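Home | Clubs | Players | Glossary | Contact

Brandameck RFC

Last updated: 2023-04-26

Brandameck RFC is a junior rugby union club, and I should say straight off that I've followed it since I was small, so this entry is a bit warmer than the ones on the bigger sides (sorry, editors!). The club plays in green and white hoops at Kivinow Park, a sloping ground with one covered stand that holds 1000 people if everyone breathes in.

The club grew out of a works team at the Mac Mathúna creamery. Its first captain was Jarlath Mac Carthaigh, a hooker who played 18 seasons and then coached the forwards — I only saw him at the very end, when he could barely run but still won every scrum against the head. The bar is named after him, and so is the under-age cup.

Match-day food has always been a big part of a visit, and people who can't tell you the score of a single game will happily tell you about the buttered corn.

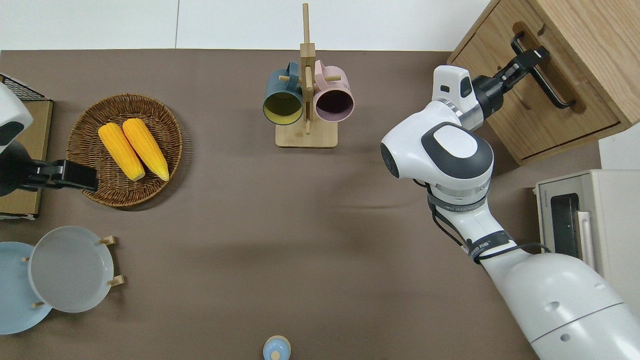 Corn cobs in a round wicker tray.

Brandameck's best-known result is the 24–18 win over Evon Rovers in the October cup replay. They were two scores down at the break, and Catríona Daly, then in her first year as head coach, took off both starting props and told the backs to kick everything into the wind. It sounded mad and it worked! The winning try came from a charged-down clearance in the last minute, and I still think there was a knock-on in it, though I'd never say so in the clubhouse.

The clubhouse itself sits behind the town end and was done up after the cup run. It has a proper kitchen now, two changing rooms with showers that mostly run warm, and a long room upstairs where the old jerseys hang.
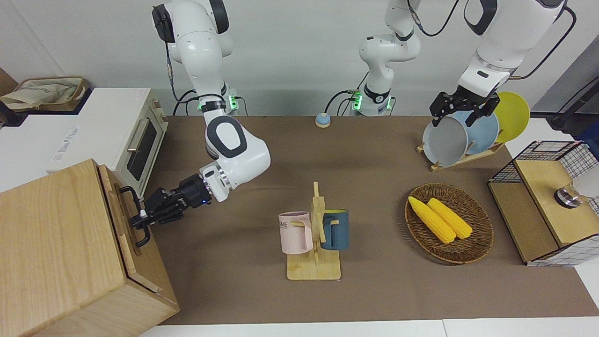 Pale wood cabinet and cream-white toaster oven.

The women's side shares the ground and trains on the back pitch, which drains far better than the main one. Daly still coaches both teams, and the Rovers fixture is still the one to get to early — parking on the lane is hopeless.

We use cookies to remember your settings. Accept | Manage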